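Flekance storage bin, smoke gray: review after one spring of use

I bought two of these in May to replace a stack of cardboard boxes in the hall closet. Bradlow had them next to the Emico bins, which cost 88 cents less and come with a lid. The Flekance has no lid. I picked it for the handles and the see-through plastic.

The plastic is tinted but you can still tell what is behind it or in it. Mine hold winter hats in one and extension cords in the other, and I have stopped pulling out the wrong bin. Small things at the bottom are harder to make out, especially in a dim closet.

The top edge is rolled over and doesn't dig into your fingers. With 5 or 6 hardcover books in it, the bin is fine to carry across the house. I tried filling one with books to the top and the long sides bowed out, so I took half of them back out.
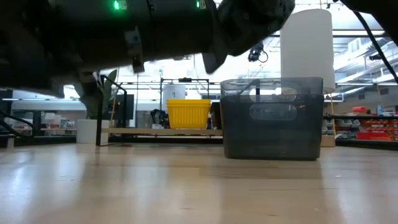
Addo wrote in to disagree about the missing lid: the bins sit on an open shelf at their place, dust gets into everything within a month, and for that reason they went back to the store and got the Emico. Fair enough for an open shelf. In a closet with a door I haven't had the problem.

On a hard floor it slides easily when empty and takes more of a push when full. The bottom has picked up fine scratches, and so has one side where it rubs the door frame. The tint hides most of that unless the light is on it. Washing is simple, warm water and dish soap, but dry the inside of the rim with a cloth or it drips on your socks.

I would buy it again for clothes, toys and cords. For books or tools I would get something stiffer. Four stars.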